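Drirkport Public Library
The Library's annual household paper and records drop-off returns in November. This thread sets out what residents may bring, what they should keep at home, and how the day will run. Please read it through before loading the car.

Drirkport Public Library
The drop-off will be held in the rear lot of the Derkeo Street branch. The gate opens at 8 in the morning. Please enter from MacLeod Avenue and leave by the alley. Left turns out of the lot are not permitted while the event is under way.

Drirkport Public Library
Each household may bring 2 standard file boxes. Grocery bags are also accepted if they can be lifted by one person. Businesses, including those run from a home, are asked to contract with a commercial shredding service.

Drirkport Public Library
Accepted for shredding: bank statements, canceled checks, pay stubs, old utility bills, medical bills, and expired insurance policies. Staples and small paper clips may stay in place. Binder clips, hanging folder rods and three-ring binders must come out.

Drirkport Public Library
Not accepted: hardcover books, photographs, compact discs, X-ray film, and laminated cards. Donated books go to the front desk of any branch during open hours.

Drirkport Public Library
Residents often ask how long tax papers should be kept. Library staff cannot give tax advice. The reference desk can help you find the current guidance from the agencies concerned, and will print up to ten pages of it without charge.

Drirkport Public Library
Birth certificates, marriage records, military discharge papers, deeds and wills should not be brought to the lot at all. Shredded material cannot be recovered. Staff will not sort through a box on your behalf.

Drirkport Public Library
Old letters, diaries, club minutes and store ledgers are another matter. The Local History Room would like to see them before they are thrown away. The Bristico Mill payroll books — now among our most requested items — came to us in a box marked for the trash. 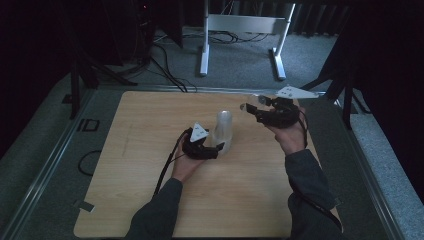

Drirkport Public Library
Papers offered to the Local History Room should be left in the order in which they were found. Please do not tape torn pages or remove them from their envelopes. A short note saying who wrote them and where they were kept is of great use to the catalogers.

Drirkport Public Library
The truck has room for 200 households. When it is full, the gate will close, even if cars are still in line. Tickets are not issued in advance, and places cannot be held for neighbors.

Drirkport Public Library
Residents who do not drive may bring their papers to the lobby of the Derkeo Street branch on the same morning. A locked bin will be placed beside the elevator — the limit per household is the same as in the lot.

Drirkport Public Library
Heavy rain will move the event to the following week. Any change will be posted on this account and on the branch doors by 7 in the morning. Questions may be put to the reference desk by telephone or in person.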